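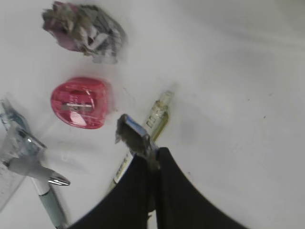
White table, left and centre: wrapper, red sharpener, marker with the yellow-green cap.

Search notebook Go

December 13, 2021

Clearing and sorting the white table before the Closa drawing sheets go out on it. The small items have been drifting over from the Odden bench since August and the drawer they belong in is half empty.

Wrappers and scrap paper go straight in the bin. Markers get a test line on the back of an old sheet. If the line skips after 8 cm or so, the marker goes too. Caps stay on during sorting, including the tinted ones that look closed when they are only resting there.

Food and drink: same rule as in the Kocsis room. Bottles with a screw cap can stay in the building but live on the side shelf, and plates go back to the kitchen. A bottle on its side will roll when somebody leans on the table, and we lost over 200 sheets of tracing paper that way in the summer. The replacement pack was 600 sheets and I would like it to last until spring. 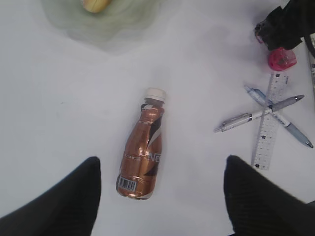
Drawer layout

Front tray: pens and mechanical pencils, tips all to the left.
Middle tray: markers, flat, never standing on end.
Back tray: rulers, sharpener, erasers.

The Mustura tray inserts are a little short for the long rulers - set them corner to corner and they fit. Leave the divider out of the back tray.

Wiped the table with a damp cloth, then a dry one. The faint smudges on the right side need the other cleaner, which is on order. Do not use the solvent from the Odden bench, it dulled the finish on the old side table.

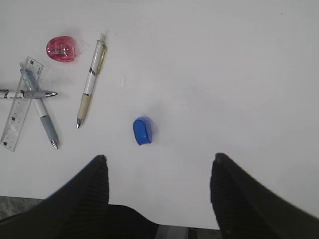

Pens are where most of the mess comes from. People take one out, then another, and put neither back. My plan is to keep 3 out in a cup and the rest in the drawer. The white one with the beige rubber grip can be one of those in the cup, as the grip makes it easier to hold for long labeling jobs. The clear ruler should not be left under other pens like that - the numerals are small enough already and I don't want the print rubbed.

Still to do: label the trays, empty the sharpener, ask whether Closa wants the sheets taped or weighted. I would tape them at the corners only.

Last updated: after the second wipe-down, same day

Mustura workshop notebook | Contact the bench desk | Back to top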